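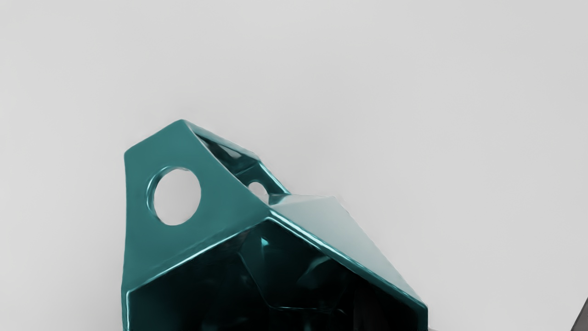 4. Setting Up News Alerts and Regions

Use this section after you have installed the Merley news reader and signed in. You can change any of these settings later.

4.1 Choose your regions

1. Open the menu and select Settings, then Regions.
2. Tap each region you want to follow. The free plan allows up to 6.
3. Drag your main region to the top of the list. Its stories load first.
4. Tap Save. The front page reloads with the new order.

Note: World Politics and Defense are topics. They are listed under Settings, then Topics, and do not count toward your region limit.

4.2 Turn on alerts

1. Go to Settings, then Alerts.
2. Switch on Breaking News.
3. Choose how often the app may alert you. The shortest interval is 30 minutes.
4. To follow one reporter, type the name in the search box, for example Marisol Restrepo, and tap the bell next to it.
5. Set quiet hours if you want them. Alerts held during quiet hours arrive as a single list when the period ends.

Caution: Turning off Breaking News also turns off election night results. If you want results only, leave Breaking News on and clear every box except Elections.

4.3 Live coverage

Live pages for summits, votes and press conferences update by themselves while they are open. If a page stops updating:

1. Pull down from the top of the page to refresh.
2. Check that Data Saver is off.
3. Close the app and open it again.

Note: Corrected stories carry a line at the bottom with the date of the change, such as "Corrected 8/16/25." Saved copies are not corrected until you open them online.

4.4 Screen readers and text size

1. Go to Settings, then Accessibility.
2. Turn on Skip Repeated Headlines so that your screen reader reads each headline once.
3. Move the Text Size slider and check the sample paragraph.
4. Tap Done.

For saved stories and offline reading, go to section 5.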